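Coren to open its Staltness workshop for a day of handling demonstrations

Coren will open its Staltness workshop to visitors on a Friday in June, with 60 places in each session. The programme covers the Sekex project, which deals with household tasks such as sorting and laying out clothes.

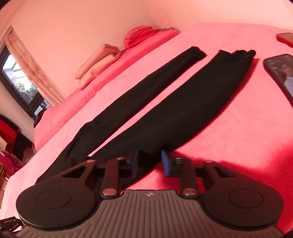 Visitors can try a hand-held gripper for themselves and ask the team about the work. Godoy, which supplies parts to the project, will have a stand by the entrance. Doors open at 10am and the last session starts at 3pm. Entry is free, but places must be booked through the Coren website.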